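Moving the white cubby shelves

I've been putting off writing about the shelves because I wanted them finished first, and they still aren't. But several people asked in the comments how the move went, so I'll write up what I have.

The unit came from the Valonmont outlet in August. I paid 84 dollars for it, with one small chip on a back corner that faces the wall now. It's the white cubby kind with staggered rows, so the openings don't all line up in one plain grid. My old bookcase from Tukira had been leaning for two years and I was tired of folding cardboard under one foot.

Putting it together took most of an afternoon. The instructions had 31 steps, and the first ten were fine. Step 14 shows a divider going in from the left, but the holes only match if it goes in from the right. I did it wrong, took it out, and did it again. If you buy one of these, lay all the dividers on the floor first and compare the hole spacing before you start. Two of mine looked the same and were off by the width of a finger.

I also ended up with 22 of the little round caps that cover the screws, and I haven't put them on. I know I should. Once they're in they are hard to get out again, and I may still want to move a shelf, so for now the caps are in a jar in the kitchen drawer.

It is heavy. I got it across the room on two old bath towels, folded double, pushing low down near the bottom shelf. Pushing at the top makes the whole thing rock. I went through all this again two weeks later when I decided it should be on the other wall, away from the radiator. The second move went faster, and I scraped the baseboard only once.

For anchoring I used the straps from the box plus one metal bracket from Gravska, which was better made than the straps. The wall on that side is plaster. I drilled slowly and vacuumed as I went. One hole crumbled, so I filled it, waited overnight, and drilled again an inch over. If you have kids or a cat that climbs, do this part before you put anything on the shelves.

Then there's the question of what goes in it. My first plan was books, all of them, but the cubbies are deep and the paperbacks disappeared into the back. I tried two rows of books in each and could never find anything in the second row. So the books went back to the hallway, and I took everything else off while I was at it and wiped it all down. Warm water, a drop of dish soap, and a dry cloth after. The white boards show every smudge. I tried a spray from Esquivel that was supposed to be made for painted furniture and it left streaks, so I'm back to dish soap.

Since then I've been trying it with very little in it. I thought I'd hate that, and I like it more than I expected. A bit of red in one cubby does a lot for all that white, and it's easier to judge the spacing of the rows when they aren't stuffed full. I sat across from it with coffee one morning and made a list of what should come back:

the blue bowl from the closet
the two tall cookbooks, lying flat
the radio, if the cord reaches
the basket for mail
nothing on the bottom row yet

The cord doesn't reach, by the way. I'm not running an extension along that wall, so the radio stays on the windowsill.

I did look at fabric bins for the lower cubbies. The ones I liked were too wide, and the ones that fit were a shade of gray that looked dirty next to the boards. Measure the inside of the opening, not the outside. I measured the outside the first time and had to return four bins.

The screw holes still show on the dividers, and the red piece has a cubby to itself.

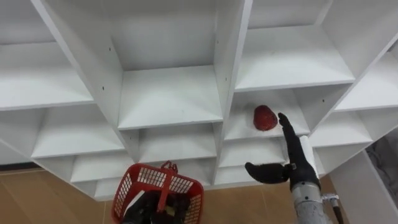
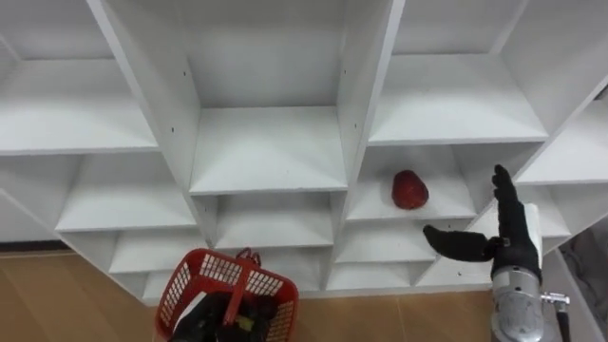

Filed under: Home, Shelves and Storage

If you've used those caps and found a way to get them off again without marking the board, leave a comment. I'd put mine on tomorrow if I knew they could come out. Next post will be the hallway, where the books are now stacked in front of the coat hooks.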